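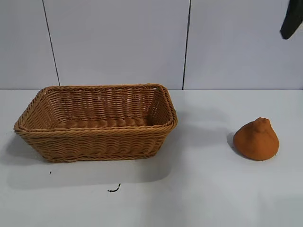

Sơn Đặng wrote in to say the bread swap should start earlier, as people with small children have to leave before the best loaves come out.

News > Members > August

He was one of several to ask, so from this month the Uststead bread swap opens at ten and closes at noon. The hall is booked until one for clearing up.

The May swap was our busiest yet, with 59 loaves on the tables. Rye went first, as usual, and there was too much banana bread. If you can bake something plain, please do. A white tin loaf is always taken.

Please label everything with your name and the flour used. Anything with nuts or seeds goes on the table by the door. Bring your loaves in a basket or a clean cloth, as we are trying to get through less plastic, and collect your basket before you go. The ones left behind in May are in the hall cupboard.
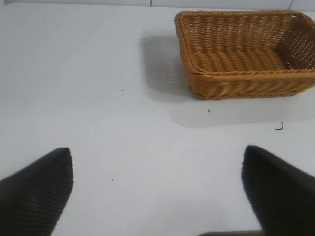

Flour order

The next bulk order from Darkell closes on 6 August 2026. Strong white and wholemeal come in 14 kg sacks. Rye is sold by the kilo. Send your order and payment to Marisa Pagano, who will split the rye at the hall. Sacks must be collected the same week, and late orders will be held over to the next round.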